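Irlow revises upkeep routine for hand-held gripper sets at Sullum site

January 26, 2024

Irlow has changed the way it maintains the hand-held grippers used at its Sullum recording site, replacing a calendar-based service with checks tied to the number of recorded runs. The new routine took effect this month and covers every paired set in use there.

Under the old schedule, each pair was pulled for inspection at fixed intervals regardless of how much it had been used. A review begun in October found that jaw play and cube misalignment followed the run count closely and had little to do with age. The review drew on 2,258 logged runs.

Each pair is now inspected after 300 runs and taken out of service for a full teardown at 400. At the inspection, the technician checks the finger pivots for side play, cleans the contact faces and confirms that both jaws close fully when the trigger is released. Worn pivot pins are replaced in pairs. Finger pads are swapped only if they show cuts or have begun to lift.

The marker cubes mounted under the grippers get separate treatment. Their printed patterns are used to locate each hand in space, and a cube that has shifted on its bracket puts a constant offset into every run recorded afterward. Faces are wiped with a dry lint-free cloth, since solvent was found to dull the black areas. The bracket screws are then retightened with a preset driver and marked with paint across the head. A broken paint line at the next inspection means the pair has to be recalibrated before it goes back out.

Calibration itself is done on a fixture supplied by Kobori. The gripper is clamped at a known position and the cube pose is read from several angles. A pair passes if the reading stays within 2 millimeters of the reference across the whole set. Pairs that fail are adjusted at the bracket and read again — software correction of a failed pair is no longer allowed.

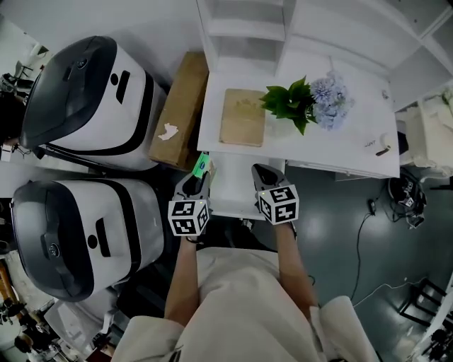
A pair of hand-held grippers with marker cubes in use beside a white table.

Operators also have a short check of their own at the start of each session. They open and close both jaws fully, look over the cube faces for scratches or lifted edges, and enter the pair number in the log. Any fault sends the pair to the bench, and a spare is issued.

Irlow plans to apply the same routine at its Mirkia site once a second calibration fixture has been installed. Until then, pairs from Mirkia will be shipped to Sullum for teardown.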